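# Sartori contest log checker: a claim worth waiting on

Wed 22 April
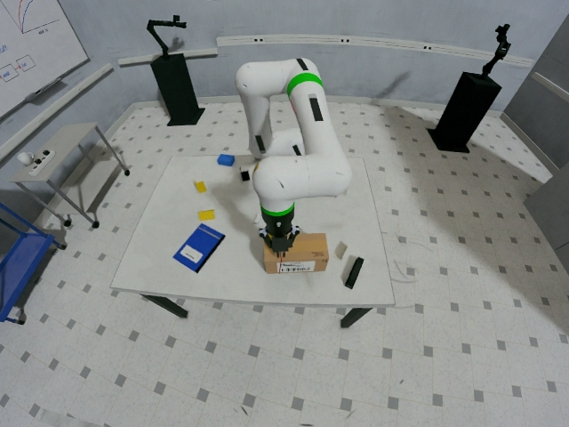

The Sartori VHF Group has put out its plan for a new summer sprint on 2 meters, and the part getting all the attention is the promise of same-day results. Logs go in by web upload, a checking program called Zollon compares them, and the final scores are supposed to be up 4 hours after the last contact. Anyone who has waited until December for the results of a June contest will like the sound of that. I like it too. I just don't believe it yet.

The group bases its promise on a trial run over the winter, in which Zollon went through 205 logs and, according to the announcement, agreed with the human checkers on nearly all of them. What "nearly all" means is left open. We asked for the list of logs where the two differed and were told it would be published "in due course." The rules for the sprint are already out, and entries open next week, so due course had better be soon.

The trial logs came from an HF contest. Stations there send a serial number and a signal report, and most of them are worked by dozens of others, so a busted call is easy to spot. On 2 meters it's another story. A portable station on a hill may work a handful of people all day, half of whom never send in a log. There is nothing to compare against. A human checker who knows the band will see a six-character locator that puts a station in the middle of a lake and fix it or ask. The announcement says Zollon will "flag" such contacts, then a paragraph later says flagged contacts score zero. No appeal is mentioned until after the awards are issued.

Then there is the scoring itself. Points are by distance, one per kilometer, with a bonus for anything over 200 km. That bonus will favor the usual big stations, and the group says it has balanced this with a low-power class limited to 80 watts. Why 80? Most of the small mobile rigs people carry up a hill put out less than that, and most home amplifiers put out a good deal more. The number seems to suit very few people. The Jinthorpe club, whose members make up a good share of the portable entries in this part of the country, has written in to ask for a lower limit and a battery-only class. So far the answer is that the rules are final for this year.

Some of the plan is sensible. The sprint is short, it starts at a civilized time, and FM contacts count the same as SSB, which should bring in newer operators who own only a handheld and a magnet mount. Log uploads will accept the common file formats, and paper logs can still be mailed to the Arklow address – though a mailed log can't possibly arrive inside the same-day window, and the rules don't say whether the scores will be redone once it does.

That last point matters more than it may seem. If results posted that evening can change two weeks later, they are claimed scores with a nicer name, and plenty of contests publish those already.

The group says a question page will go up before entries open. We'll be looking for three things on it: the list of disputed logs from the trial, a clear rule on flagged contacts, and a deadline for paper. Entry is free, one callsign per entry, and stations must stay at one location for the whole sprint. Rovers are not allowed this year.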